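Manipulation Software Working Group
Minutes, July meeting

Present: control, perception, planning and tooling leads; one representative from integration at Olness. Apologies from the test lab.
Start 9:30 a.m.

1. Minutes of the previous meeting

Accepted with one correction. Under item 4 the retry limit for the planner should read "per goal" and not "per session". Tooling to update the wiki copy.

2. Actions carried over

Joint-state timestamps: closed. Both arm drivers now stamp at receipt of the bus packet, and the offset seen in the left arm logs is gone.
Config schema for Ondura: still open. The schema validates, but the loader accepts unknown keys without a warning. Control wants this fixed before anything else is merged into the loader.
Log rotation on the Lucero host: closed.

3. Perception

The meal-packing set now stands at 1,529 labeled episodes out of a planned 2,000. Labeling will continue at the present rate. There was a short discussion of whether to stop early and retrain; the group preferred to wait for the full set, as the validation split was drawn up for that size.

Clear acrylic remains the main source of bad depth. Returns from the stepped stand and the bottle rack are sparse, and the fill step in Jestix joins whatever is behind them to the nearest solid surface. Perception proposed masking acrylic by class before the fill step and passing the planner a stored fixture model in its place. Planning agreed, provided the fixture pose is published as a separate topic with its own covariance.

Foil packaging was raised again. Reflections shift the segment boundary between consecutive frames, and the grasp candidate moves with it. A temporal filter is in review. Control asked that the filter delay be stated in the release note – the last one was left out and had to be found from the logs.

4. Planning

The group reviewed the fixed-camera view of the bimanual table used for the packing task, with the sandwich on the tray and the remaining items in their racks and baskets. 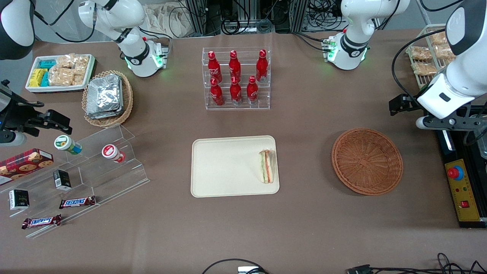 Figure 1. Packing task workspace, fixed camera view. Tray at center, drinks rack behind it, one arm on each side.

Points arising from the figure:

The tray is modeled as a flat box. Planning will replace this with a shallow tray model with rounded corners, so that place poses near the rim are not accepted and then rejected by the contact check.

The front and back rows of the bottle rack are at different heights. The approach vector is currently shared by both rows. It will be split, with a higher retreat for the front row so that the gripper clears the upper bottles.

The wire rack on the right can be hidden from this camera by the left arm. When that happens, Jestix drops the pastry tracks and creates new ones once the arm has moved away, and the planner treats them as new objects. Agreed that tracks should be held while the arm's own projected geometry covers them. Perception asked for the arm mask at full frame rate; control can supply it.

Cables near the front of the table are absent from the collision scene. A keep-out strip will be added along that edge. Planning noted that this removes some low wrist poses, none of them used in the present task.

5. Control

The new trajectory blending is merged behind a flag. It stays off by default until the dual-arm regression has passed on the Olness cell as well as on the bench. Two failures are outstanding, both in the handover from joint to Cartesian mode when a stop request arrives mid-segment. The controller reports the stop correctly but leaves the queued segment in place. A fix is written and needs a test.

Gripper width feedback will be added to the state message as an optional field. No change for existing subscribers.

6. Tooling

Episode replay in Ondura now takes roughly 7 seconds to load, down from several minutes – the index is built at write time. Older episodes need a one-time conversion. The script is in the tools repository and will be run on the Lucero host overnight.

Request from Olness for a diff view between two planner runs on the same scene. Accepted, low priority.

7. Actions

Perception: acrylic mask and fixture topic; release note to include filter delay.
Planning: tray model, split approach vectors, keep-out strip.
Control: arm mask publisher; test for the stop request fix.
Tooling: unknown-key warning in the loader; episode conversion.

8. Other business

The message package will be frozen one week ahead of the next release. Changes after that go to the following one.

Meeting closed 10:50 a.m.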